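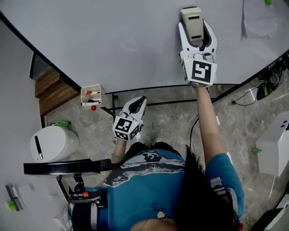
The color of a work surface gets picked last in most rooms, usually from whatever the supplier has in stock, and then it stays for ten years. I have been repainting and relighting the bench in my back room since December, and most of the time went into the color. My old top was a dark brown stain under gloss varnish, and small dark screws vanished on it. A pale gray tabletop like the one in the photo handles dark items well, and the two dark slots on top of the small beige piece would read clearly in almost any light. The beige itself is a harder case. Beige on pale gray has a hue difference but not much of a lightness difference, and in dim light lightness is most of what you get.

I repair clocks, small radios and the occasional sewing machine. The parts are brass, steel, black plastic, white plastic and cream plastic that has yellowed. No single surface color works for all of them. The question was which background fails least often.

Test panels

I cut offcuts of the same board as the bench top and painted each one with two coats of Gallardo floor enamel over Pralard gray primer. Colors were white, pale gray, mid gray, dull green and the dark brown I already had. I put the same set of parts on each panel and looked at them from my normal seated position, once by daylight and once under the lamp after 9 p.m.

White was the worst for comfort. Everything dark stood out, but the panel threw so much light back that I was squinting after a quarter of an hour. White nylon washers disappeared completely.

Pale gray was good with steel screws that had been blued, good with brass, poor with bare steel and poor with cream plastic.

Mid gray was acceptable with nearly everything and excellent with nothing. Bare steel still merged into it when the light came from the wrong side.

Dull green was the surprise. Brass, bare steel, white and cream all separated from it by hue as well as lightness. Black plastic was a little weaker than on pale gray but never lost. The old school workshops in Sillodbridge had green benches, and I had always assumed it was surplus paint.

Brown failed on anything dark or rusty, as expected.

Finish matters more than color

The first round was done in gloss, because the enamel comes in gloss. That was a mistake. With a gloss top and an overhead lamp there is always a patch where you see the lamp and not the surface. Any part inside that patch is lost whatever color the paint is. I knocked all the panels back with a gray abrasive pad and the differences between colors became much easier to judge.

For the final coat I added the Gallardo flatting paste at the maximum dose on the tin. It dries to a low sheen, somewhere short of dead flat. Dead flat paint holds grease and cannot be wiped, so I would not go further.

Lighting

The original light was a single ceiling fitting behind my head. I measured 193 lux at the center of the bench with my shoulders out of the way and a good deal less with them in it. The replacement is a Lisetti linear fitting on the shelf above the bench, set forward so the light falls between me and the work. The same spot now measures 585 lux. The color rendering index on the carton is 90, and I can tell brass from gilded steel under it, which I could not do before.

Position took several attempts. Directly overhead gives flat light with few shadows, good for reading a schematic and bad for finding a washer. A low lamp at one end gives long shadows, and a washer with a long shadow is easy to find. I ended up with both: the Lisetti for general light and an old clamp lamp at the left end, switched on only for searching. Turn the main light off first or the shadows fill in.

Osaze Okonkwo asked whether a magnetic mat would have saved all this effort. I have one. It does nothing for brass, and it magnetizes screwdrivers and hairsprings, so it lives in the drawer with the larger steel hardware.

Preparation notes

Strip the varnish fully. I tried keying it with 120 grit on one end and priming over it, and the primer lifted with tape the next day. Heat gun and scraper took an afternoon. The brown stain below the varnish bled through the first primer coat in two places, so those got shellac and a second coat.

Roller, not brush. A 4 inch foam roller leaves a fine texture that helps the sheen along. Lay off in one direction and leave it alone.

Drying time on the Gallardo tin says overnight. In an unheated room in winter it was still soft enough to take a fingernail after three days. I waited two weeks before putting the vise back, and the rubber feet of the parts cabinet have still left marks.

The front edge is a strip of beech glued on and left unpainted, with oil only. Paint on a front edge wears through from sleeves in months. The strip stands 2 mm above the surface and stops round parts from rolling off, though it also stops me sweeping debris straight into a tray. I now use a brush and a piece of card.

Remaining problems

Cream plastic knobs are fine on green. Green-insulated wire is not, and I have found offcuts of it on the bench days after I thought I had cleared up. Laiba Dogar, who restores typewriters and has far more small springs than I do, keeps a reversible board, white on one side and black on the other, and lays it over her bench for each job. I have made one from hardboard with the leftover paint, pale gray on one face and black on the other. The gray face gets most of the use. It needs a lip along the back edge, and I have run out of beech.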